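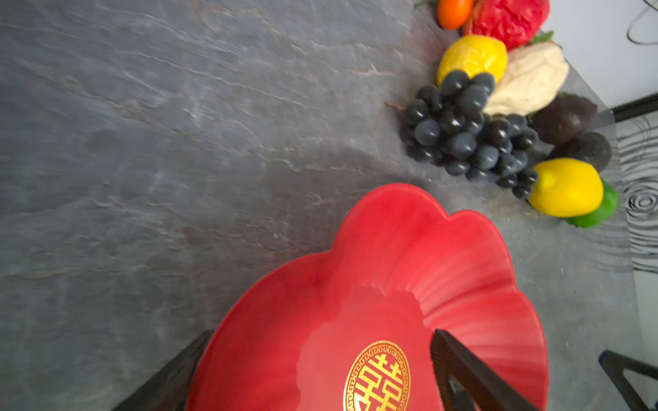 Fruit on the kitchen table keeps longer when the air can go around it, and most of us put too much fruit in one place. I learned this from my neighbor Lærke Juhl, who buys for the whole week and throws away almost none. A wide, low bowl is better than a deep one. A red plastic one with petal lobes and a gold double-happiness sign in the bottom does the work very well, and it is easy to wash.

Before you fill the bowl
Wash it with warm water and a little dish soap, then dry it fully. Put the heavy fruit in first. Lemons and oranges can sit beside pears for a day or two, but look at the pears every morning.
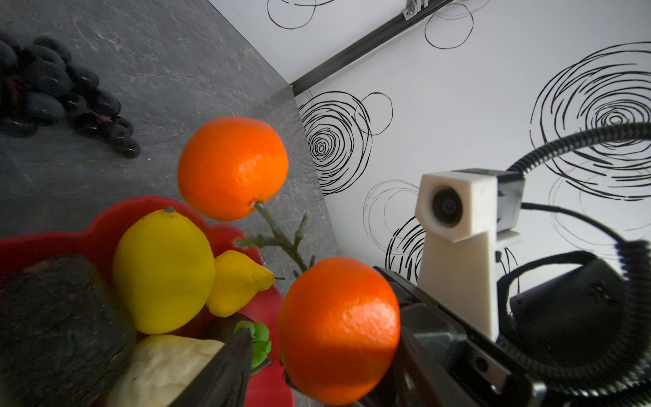
When one piece goes soft
Take it out at once and wipe the place where it was. Soft pears I cook for 20 minutes with sugar and lemon peel -- very good on toast.

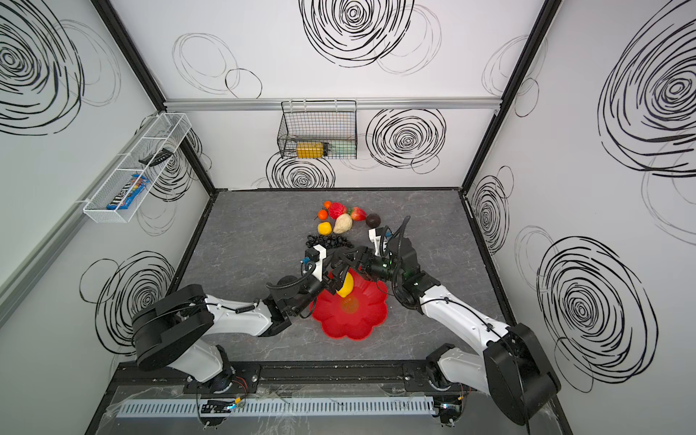
Should I wash the fruit before I put it out?
Wait until you want to eat it. Water stays near the stem and mold begins there.

Last, the counter. Lemon juice leaves dull spots on marble, so I wipe it right away with a damp cloth
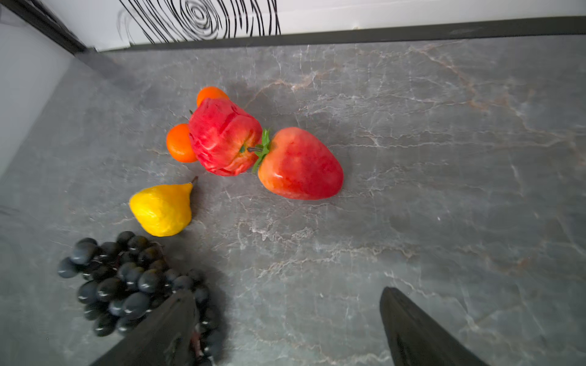
and then with a dry one. Vinegar is also bad for it. In July I do this every evening, because of the small flies.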